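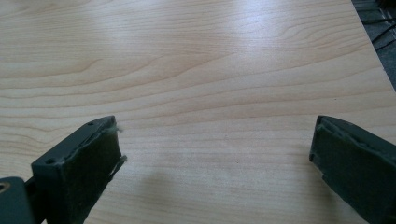

My phone is five years old, and in June it stopped receiving system updates. The message was very polite. It said that my device has the latest software available for it, and you have to read it two times to understand that there will never be other software. I was having breakfast, the phone was lying in front of me, and I remember that I looked for some time at the wood grain of the table, those long wavy lines, and I thought that a table is also a device and it doesn't need a new version. Then I drank the coffee and started to search what can be done.

First, what the message means in practice. The phone works the same as the day before. The apps still update, the calls are fine, the camera takes the same pictures. What you lose are the security fixes for the system itself, and later, little by little, the apps. My bank already writes on its help page that it supports only the last four versions of the system. I am on the fourth. So I have maybe one year until the bank says goodbye to me.

I made a list of my possibilities. I could buy a new phone, I could buy a used one with more years of support, I could install a community version of the system, or I could do nothing. I was most curious about the community version. There is one called Kartha, made by a small group of people in their free time, and my model is on their list with the note "mostly stable." The thread about it on the Zesdale forum has 2643 posts. I read more of them than I want to admit. Many people are happy. Other people have no fingerprint reader anymore, or the phone becomes warm in the pocket, and several write that the bank app refuses to open because it sees that the system is not the original one. This last thing was for me the problem, as the bank was the reason for the whole search.

My friend Ovidiu Mocanu installed it on his old phone, same model as mine but with less memory. It took him one evening, and the next day he sent me a message at 2 in the morning with the text "it boots." He is very satisfied. But he uses that phone for music and for maps in the car, and he has another one for serious things.

In the end I did the boring thing and changed the battery. The shop in Cavham asked 50 for it with the work included, and I waited 15 minutes. I know that a battery has nothing to do with updates. But when I thought well about what bothered me every day, it was that at four in the afternoon I was already looking for a charger. Now I arrive home in the evening and I still have enough for a long call with my mother.

I also made some small changes for security. I removed all the apps I didn't open this year, and there were a lot of them. I moved the codes for two-step login to my tablet, which still has updates. I set the browser to update by itself, as I found it was on manual (I have no idea when I did this). And I don't install anything from outside the store, not even the little Rumside keyboard that I liked so much and that was never published officially.

I am a bit angry at the manufacturer. The processor is good enough, the screen has no scratch, and a newer model with almost the same parts inside will get updates for three more years. They could explain where this line comes from. I wrote to their support and I received a link to the page with the new models.

If somebody reads this and uses Kartha with a bank app that works, please write in the comments which bank and which version. I will look again at the question in winter.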